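Pondico Weekender Pack, Navy
Item 3633
Made by Pondico. Sold and repaired by Vakulenko Bags & Luggage.

We have been selling bags out of the same narrow shop for a good long while now, and if there is one thing people come in asking for, it's a bag they can take away for two nights without feeling like they've packed for a month. They don't want wheels, they don't want to check anything, and they would like it to look decent when they walk into a restaurant with it. The Weekender is the one we usually reach for first, and we'd be happy to tell you why, if you've got a minute (pour yourself a coffee, we do go on a bit).

It holds 47 liters, which sounds like a lot until you start rolling sweaters. In our experience that's a spare pair of shoes, two days of clothes, a wash bag, a rain jacket and a thick paperback, with enough room left over for the jar of something you always end up bringing home. The main compartment opens all the way around like a suitcase, so you can lay it flat on the bed and pack it properly instead of digging down from the top. There's a sleeve against the back for a laptop up to 13 inches, and it has its own zipper, so you can get the computer out on the train without your socks coming along for the ride!

The harness is the part Pondico changed last December, and we think they got it right. The old shoulder straps were fine for a walk across a parking lot but they did start to dig in after a mile or so. The new ones are wider and curve in a little under the arm, and there is a chest strap you can slide up and down or take off altogether. Both straps tuck away behind a flap if you'd like to carry it by the side handle.
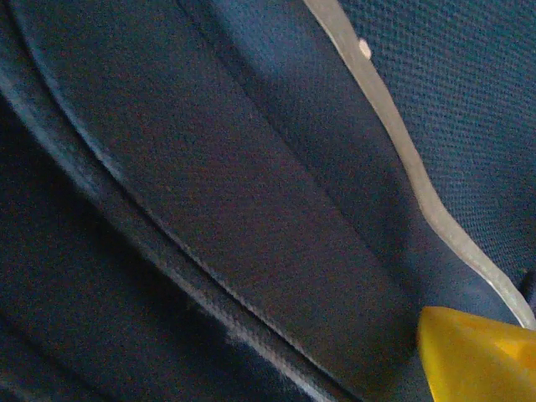
Kagiso Mokgethi wrote to us that the navy had held up better than the gray one before it, but that the zipper pulls were too small for cold hands, and could we please pass that on. We did pass it on, and while we were waiting to hear back we put a little basket of cord loops on the counter. They thread through the pull in a few seconds and they're free with the bag, so just ask, or leave a note with your order and we'll drop a set in the box.

A word about rain. The cloth has a coating on the inside and it shrugs off a shower very nicely, but it isn't a dry bag and we would never tell you it was. If you're going somewhere properly wet, the Undel rain cover in the large size goes over it with a bit of slack to spare. We keep those by the register and you can add one to your order for less than the price of lunch.

Cleaning is easy enough. Empty it out, shake the crumbs from the corners (there are always crumbs), and go over the outside with a soft brush, lukewarm water and a drop of dish soap. Let it hang open somewhere airy until it has dried all the way through. Please don't put it in the washing machine. We have seen what comes out, and the padding never sits quite the same again.

We also get asked how this one compares with the Pastamar Duffel. The Pastamar is lighter and it squashes down smaller in a closet, and if you mostly travel by car it may well suit you better. If you're walking any distance, though, or you carry a computer, we'd steer you back to the Weekender — the padding earns its keep.

Details
Capacity: 47 liters
Laptop sleeve: up to 13 inches
Straps: removable chest strap, stowable shoulder straps
Color: navy (gray discontinued)
Included: shoulder harness, cord loops on request
Sold separately: Undel rain cover, large

Repairs are done in our own back room for any bag bought from us. Bring it in clean and empty, with your receipt if you still have it, and we'll give you a price before we pick up a needle. Stitching usually takes a week, zippers a little longer.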